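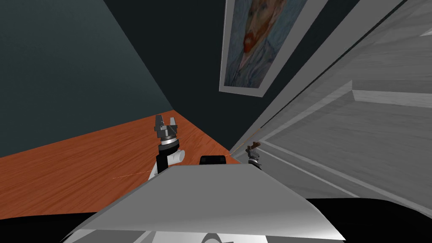
Issue 6

Rollow Rain Ledgers

Daily rainfall readings copied out of handwritten gauge books from the Rollow valley, between Tustton and Arnport. The data covers 18 gauges over a span of 50 years. Most of the gauges stood on farms. Two were at schools and one was behind the pump house at Peixoto.

Maintained by Madalena Garcia. Questions about the readings go to her; questions about the scripts go to Ataberk Güneş.

What's in the folder

readings.csv — one row per gauge per day
gauges.csv — one row per gauge, with location, height above ground and rim width where the book gives them
remarks.csv — anything the observer wrote beside the number
changes.txt — every correction made after a file was first released
scripts/ — the unit conversion and the checks described below

Columns in readings.csv

gauge: short code, matches gauges.csv
date: the day the reading was written under, not the day the rain fell
amount_raw: the number as written, fractions included
unit: in or mm, as stated in the front of the book
amount_mm: converted, one decimal place
flag: see below

Flags

Blank means a normal reading.
T is a trace. The observers wrote "trace," "tr," "few drops" or a small dash. All of these have amount_mm set to 0.0.
A is an accumulated total covering more than one day, usually after the observer had been away. The total sits on the last day and the earlier days are left empty. Don't spread it out unless you need to, and if you do, say so.
S is snow, melted and measured.
Q is a number we could read in more than one way. Our best guess is in amount_raw and the other reading is in remarks.csv.

An empty amount is missing. It is never zero. Some observers left dry days blank, and for those gauges the dry_blank column in gauges.csv says yes. We still did not fill the zeros in, as a blank in those books can also mean the page was skipped.

How the readings were copied

Each page was typed twice, by two people working apart. Where the two versions differed, a third person looked at the page and picked. There were 138 pages that needed a second look even after that, mostly from the Peixoto book, which had been stored somewhere damp and had ink running through from the back.

The day problem

Nearly every gauge was read at 9 in the morning. A reading taken then is mostly the previous day's rain. Some observers wrote it under the day they read it and some threw it back a day, and a few changed habits partway through a book without a note. We kept what was written. The column thrown_back in gauges.csv holds our view for each gauge: yes, no or mixed.

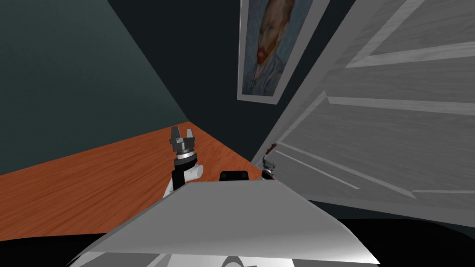
Duarte Leitão disagrees with this and asked for it to be noted. He would have shifted every reading to the day the rain fell and kept the written date in a second column, on the grounds that most people will load the file and compare gauges straight away without looking at thrown_back. He has a point about Arnport, where the school book and the farm book up the road look a day apart for most of their length.

We may add a shifted date column in the next issue. Until then, anyone comparing gauges day by day should check thrown_back first, or work with monthly totals, where the difference is small.

Known problems

Gauge TU3 was moved from a garden to an open field. The November after the move is much wetter than at its neighbors, and we don't know how much of that is the new spot.

Gauge RO1 has a run of suspiciously round numbers near the end. Tineke Verhoeven thinks the measuring glass broke and the observer switched to a ruler. The remarks don't say.
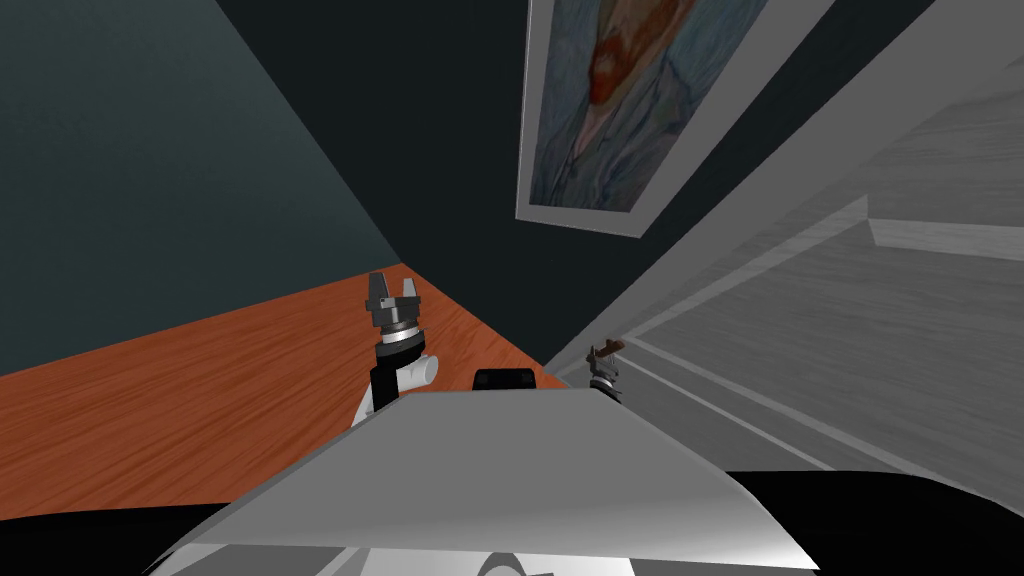
The same goes for the last book from RO2, where the amounts are all in quarter inches from the first page on. Neither run is flagged Q, because the numbers are perfectly legible. Leave both out if you are looking at light rain.

Names of observers have been removed from remarks.csv. Comments about weather, crops and river levels are kept as written, spelling included.

Changes since issue 5

Fixed the unit for gauge AR2, which had been read as millimeters throughout.
Added remarks for the two school gauges, typed by Tiago Bastos.
Removed a page that had been entered under two gauge codes.

Reporting an error

Send the gauge code, the date and what you think the number should be. If you have seen the original page, mention that too. Corrections go into changes.txt and show up in the next issue.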